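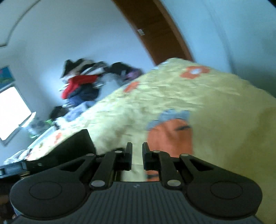
Right, hillclimb weekend thread. Bear with me, typing this on the sofa with one eye open. Results first, moaning after.

Lashari Hill, round 2. Class C, up to 1400, road tyres. 26 starters in class which is mad for this time of year. Finished sixth. Sixth!! Was 16th after first practice so I'll take it.

Car first for those asking. Same little hatch, same engine. New this year is the Hekov diff and the front springs. Everything else is as tired as it was in the autumn, me included.

Practice 1. Horrible. Cold tyres, damp under the trees, braked for the chicane about a week early. Diff does something odd on the way out of slow corners, wheel tugs left then changes its mind. Not used to it yet.

Practice 2. Better. Stopped fighting the wheel and just let it pull. Joana Esteves told me this in the paddock at round 1 and I nodded and ignored her. She was right. Don't tell her.

Joana won the class btw. Again. Two runs, both quicker than anyone else's best. That's back to back now and she's not even on the good tyres.

Timed run 1. Clean start, bit of wheelspin, second by the marshals' post. Lovely through the first left. Then missed third. MISSED THIRD. Sat there in neutral like a lemon with the revs screaming. Finished the run but that was that.

Timed run 2, the one that counted. Told myself slow hands. Third went in. Fourth went in. Carried far too much into the hairpin and the back end stepped out, caught it, no idea how. Crossed the line laughing.

Fastest I've ever been up there and still miles off Joana lol. Up from ninth in class to sixth on that run.

Lino Negri had a proper sad one. Leading after run 1, driveshaft let go on the line for run 2. Bang, rolled back, day over. Still got third on his first time though. He took it better than I would of.

For the person who asked about springs: Sketis, the softer of the two pairs they do for this car. Went stiff last year and it skipped over every bump on that hill. Softer is quicker for me. Might not be for you, your hill might be smooth.

Brake pads are Flomeck, had them since last season, no fade but they squeal like anything in the paddock. Small children were covering their ears. Sorry small children.

Yes the tow car made it. No I did not enjoy it. 330 miles there and back with the trailer light going on and off. It's the earth wire, it's always the earth wire, I will fix it, I say this every time.

Points. I think I'm fourth in class overall, they've not put the table up yet. Joana first by a mile, Lino second, then it gets tight. One bad round from any of us and it all moves about.

Jobs before round 3: gear linkage bushes (see: lemon), trailer wire, new belts as mine run out of date at the end of May, and get that rattle behind the dash looked at. Also wash the thing, it's half mud.

If anyone has a spare set of 13 inch wheels, 4 stud, dont care what colour, message me. Want a wet set ready. Can collect if it's not silly far.

Somebody asked can you start hillclimbing in a standard car. Yes. Timing strut on the front, helmet and overalls in date, tow eyes marked, licence, go. Come and look round the paddock first, people will talk your ear off.

Big thanks to the marshals who stood in the drizzle all day and still waved us back down at the end. And whoever was doing the bacon rolls. Two of those before run 2, draw your own conlusions.

Got the in-car from run 2, sound's awful, will put it up once I've cut out the bit where I swear at the hairpin. So it'll be quite short.

Edit: table is up. Fourth, yes. One point off third. Ordering the bushes now.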